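After the stuck grip: Aarne Oksanen on the Murside fault

Posted February 2, 2022

The arm at Murside stopped responding to the open command with its hand closed on a folded towel. It held for 47 seconds, then let go without being told to. No one was hurt. Aarne Oksanen, who runs the tabletop handling work there, took both arms out of service the same afternoon and wrote the fault report himself.

"The long hold was not what worried me," he says. "A hand that stays shut is a nuisance. A hand that opens when you have given up on it, and have perhaps put your own fingers nearby, is a safety matter."

The first suspect was the grip controller, supplied by Stidine. Its log showed the open command arriving and being acknowledged. The hand's own log showed nothing at all for the same period. Oksanen's team replaced the controller anyway and ran the task 40 times. The fault came back on run 26.

"At that point we stopped looking at software," he says.

The cause was in the cable to the right hand. A conductor had cracked inside the sleeve where the cable bends at the wrist, and it lost contact only when the wrist was turned inwards and loaded. Pressing down on cloth does exactly that. Rigid items are picked up with the wrist nearly straight, and the earlier acceptance tests, written in August, had used only rigid items.

The second problem was what the hand did when it lost the line. Its default was to hold the last position, then release on a timer. Oksanen had assumed it would hold until reset. "It was in the manual from Moroz, on page 11. I had read page 11. I had not thought about what it meant for someone standing at the table."

The timer is now disabled. Loss of signal stops both arms, and the hand can be opened only from the panel, with the operator outside the marked area. The cable has a wider bend and is checked for continuity before each shift.

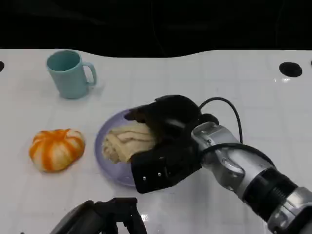

The right hand on a cloth during plate work at Murside.

Cloth handling has been added to the acceptance tests, with the wrist turned through its full range under load. Oksanen has also asked for the same test on the older Mulia cell, which uses a different hand but a similar cable run — so far without a fault.

He does not regard the matter as closed. The replacement cable has the same type of conductor as the first, and its working life at the wider bend has not been measured. "We will change it on a fixed interval until we have a number," he says. "I would prefer to have the number."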